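Workbench notebook, October, late afternoon

Kitchen sim is up and rendering, so I'm getting the budget thoughts down before I forget them. The plan is still two arms plus cameras for the real counter, and I want the shopping list settled from what the simulated views tell us (cheaper than finding out with a credit card!).

Views from the sim kitchen, overhead and close in:

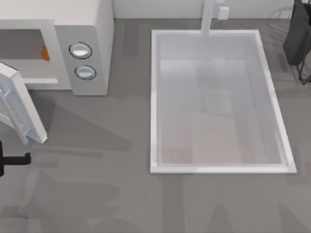
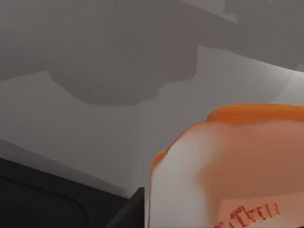
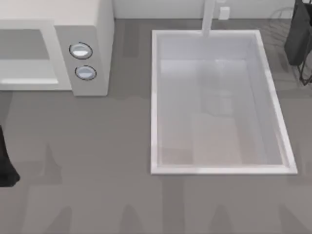
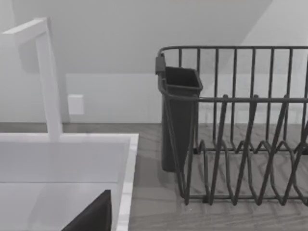

Do we need to buy the second arm right away? One arm is enough for the first stage, so the second can wait until the mounts are tested and the first one has run for a few weeks.

OK, money. We have 4,000 for this round, and that has to cover cameras, mounts, cables, spare finger pads and the real kitchen bits. The arms come out of the other pot, thank goodness. I went back and forth between the Ullik overhead camera and the Nenon one. The Ullik is 400 and the Nenon wants its own power brick and a license renewal every year, and I am so tired of license renewals. Going with Ullik unless somebody talks me out of it by the time the order goes in.

For the close-in cameras I'm leaning toward Drondeo. They're small, the cable comes out the back, and the bracket looks like something we can print a copy of when we break it (we will break it). Their quote is another 400 with brackets included. Lead time is 9 weeks, which hurts, so that order goes first even if the rest of the list is still a mess.

The appliances I keep putting off. A plain microwave with two knobs and a swing door would match the sim nicely, and I'd take secondhand. Same goes for the sink. It doesn't need plumbing, so a basin dropped into a cutout in the counter is fine, and the faucet only has to be there to get in the way. Wire dish rack: buy two the same, they bend.

Lighting is the line I forgot last time! The overhead views have big soft shadows right across the counter, and I'd like to get something similar on the real bench. That means a couple of decent panels on stands. No quote yet. Sithole has a rental scheme for panels, and renting for one stage might make more sense than owning them, but I need to read the small print on damage.

Still open:
Counter height, measure again before cutting anything
Who pays shipping on the Drondeo order
Whether finger pads count as consumables or equipment (different form, different signature, ugh)
Extra power strip for the left side of the bench

Will redo the spreadsheet tonight and stick a printout on the next page.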